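Korasbridge Hand-Held Gripper Kit – Set-up and Operating Guide

Section 5: Good practice for recording in occupied homes

5.1 Scope

This section applies to all recording sessions with paired hand-held grippers in a private dwelling. It covers site consent, preparation of the work surface, handling of breakable items, and the checks required before an episode is accepted. Charging and firmware are covered in Section 3. Calibration is covered in Section 4 and must be complete before you start here.

Where a site rule set by the householder is stricter than a rule in this section, the site rule applies.

5.2 Roles

Each session has one operator and one session lead. The operator holds both grippers. The session lead keeps the log, watches the work surface and may stop an episode at any time by saying "stop". The operator does not need to be told why, and does not finish the movement first.

The two roles may be held by the same person only for sessions without ceramics, glass or liquids.

5.3 Before entering the home

1. Confirm that the householder has signed the current consent form. A verbal agreement is not sufficient.
2. Confirm which rooms are included. Rooms not listed on the form stay closed.
3. Check both grippers for loose fasteners. Open and close each one fully and feel for grit or catching at the pivots.
4. Inspect the finger pads. Replace any pad that is split, glazed or lifting at a corner. Replace pads in pairs.
5. Wipe the pads with a dry lint-free cloth. Do not use solvent.

CAUTION: Do not begin a session with a pad missing from either finger. The bare finger will chip glazed ware at the rim.

5.4 Preparing the space

1. Walk through the room with the householder. Ask them to put away mail, prescriptions, family photographs, open screens and anything else they do not want recorded.
2. Do not tidy beyond that. Everyday clutter is part of the recording and should be left in its usual place unless it is a trip hazard.
3. Choose the work surface. Tables, counters, beds and floors are all permitted. Record the type in the log as hard, soft or mixed.
4. Look for strong reflections. Turn off a lamp or close a curtain only if the glare hides the edge of the object to be grasped.
5. Clear a standing area for the operator, large enough to step back with both arms extended.

NOTE: On bedding and other soft surfaces, smooth out the cover before placing any items. Patterned covers are permitted. Do not substitute a plain sheet in order to simplify the background.

5.5 Placing breakable items

1. Use no more than 6 breakable items in one episode.
2. Keep all items at least 13 cm from any unguarded edge.
3. Do not stack items unless stacking is the task.
4. Ask the householder to identify any piece with sentimental value, and remove it from the set. The standard release form does not cover it.
5. Photograph existing chips and cracks before the first episode, and enter them in the log.

5.6 Grasping dishes

1. Approach with the fingers open and pointing toward the object. Slow down over the last part of the approach.
2. For a plate or shallow dish, bring the pads to the rim. Contact is to be made with the pads and not with the finger frame.
3. For a bowl, place one pad inside the wall and one outside. Do not grip across the full width.
4. Close until the object stops shifting between the pads, then pause for one breath before lifting.
5. Use the second gripper to steady or receive the object. Keep it out of the path of the first.

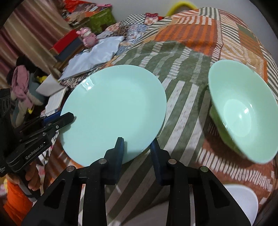 6. Lower the object until it is fully supported before you open the fingers. On a mattress the surface will give under load – wait for it to settle.
7. Withdraw along the same line as the approach. Pulling sideways drags the rim and can tip the neighbouring item.

CAUTION: If a dish begins to slip, lower both grippers and let it go. Do not catch it with a finger frame or with your knee.

5.7 Accepting or rejecting an episode

Accept the episode if the task was completed as scripted and neither gripper was set down partway through. Hesitation and a corrected grasp are acceptable and should be tagged "recovery".

Reject the episode if:

– a person who has not given consent entered the room
– a bare hand touched the object during the task
– an item was damaged
– the session lead called a stop

Rejected episodes are flagged, not deleted on site. After 4 rejections in a row, end the task and repeat the pad check in 5.3.

5.8 Closing the session

1. Return each item to where the householder keeps it.
2. Check the ware again against the log. Report new damage to the householder before leaving.
3. Have the householder initial the log.
4. Pack the grippers with the fingers closed and the pad guards fitted.

Questions about this section go to Océane Friesen. Damage reports go to Harvey Wong, with a copy of the log page.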